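Chamado 148 - Episódios rejeitados na validação, coleta com duas garras
Projeto: Plilside
Aberto por: Kvido Ďurica
Data: 18 de outubro de 2019
Prioridade: média
Estado: em acompanhamento

Descrição do problema
O validador recusa parte dos episódios gravados em mesa de refeição. A mensagem é sempre a mesma: "pose perdida no trecho inicial". Os episódios de bancada, gravados com o mesmo par de garras e o mesmo firmware, passam sem aviso. O lote da casa Vondráček é o mais afetado.

O que já foi tentado
Recalibração das duas câmeras, sem mudança. Troca do cartão de memória da garra esquerda, sem mudança. Reprocessamento do lote com a versão anterior do rastreador: os mesmos episódios caem, nos mesmos pontos. Isso afasta a atualização de fevereiro como causa.
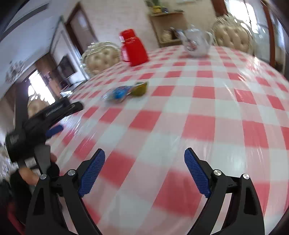
O rastreador precisa de pontos fixos e distintos para estimar a posição de cada garra, e perde a conta quando a maior parte do que vê se repete. Nos episódios recusados é o que acontece assim que a câmera desce. A toalha xadrez vermelha e branca ocupa quase toda a vista, os quadrados são iguais entre si e o plástico ainda devolve reflexos fortes, sobretudo do lado direito. O bule e o jarro vermelho ficam longe, no fundo da mesa, e ajudam pouco. A garra esquerda aparece borrada, o que indica movimento rápido demais para o obturador atual.

Resposta do suporte (Werkwood)
Confirmado no nosso lado. Pedimos 3 alterações para a próxima sessão:
1. Começar cada episódio com as garras paradas por dois segundos, apontadas para a parede ou para os móveis, e só depois descer até a mesa.
2. Reduzir o tempo de exposição e fechar a cortina se houver janela clara atrás da mesa.
3. Aproximar os objetos grandes da área de trabalho.

Não trocar a toalha - o modelo precisa ver superfícies assim, e o conjunto da Pavwood só tem mesas lisas.

Atualização, Kvido Ďurica
Gravei três episódios de teste com a pausa inicial e a exposição menor. Dois passaram. O terceiro caiu no fim, quando cruzei as garras sobre a mesa. Os episódios antigos ficam marcados como "sem pose" e fora do treino, mas não apaguem os vídeos. Falta resposta sobre o cruzamento das garras. Deixo o chamado aberto até lá.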